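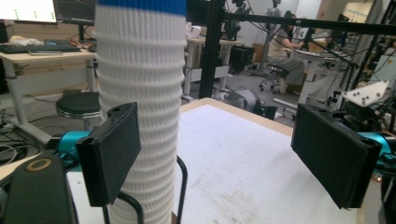

Photo: Pretow Automation Laboratory

Equipment Plan Approved for the Coming Year

The Pretow Automation Laboratory has completed its equipment plan for the next budget year. Requests were received from all four working groups between September and November, and the final list was approved in December. It contains 22 items.

Priority has been given to parts that wear out in daily use. Gripper fingers and their contact pads will be bought in quantity and held in the central store. In past years each group ordered its own, often one set at a time, and paid separate shipping on every order. A first order of $3429 has been placed with Arkberg and covers fingers, pads and mounting brackets. Delivery is expected before the end of February.

The plan also provides for one additional work cell. Two suppliers, Arkberg and Gernura, have been invited to submit written quotes. Each quote must list the following as separate lines: the arm, the frame, the controller, installation, operator training, and service after the warranty period. Quotes that give only a total price will be returned. The laboratory will also ask for the price of replacement parts over the expected life of the cell, as these costs were left out of the last purchase and had to be met from the general supplies budget.

Floor space remains limited. Groups that expect to receive new equipment are asked to submit a layout showing power outlets, cable routes and the walking space around each table. No delivery will be scheduled until the layout has been approved. Older equipment due for replacement may be offered to other groups for one month before disposal.

Purchases under $1000 do not require review and may continue to be made by group leads through the usual order form. Larger requests that missed the November deadline will be held for the midyear review in June. Please attach a current quote and state which existing equipment, if any, the new item would replace.

Forms and the full list of approved items are available from the laboratory office.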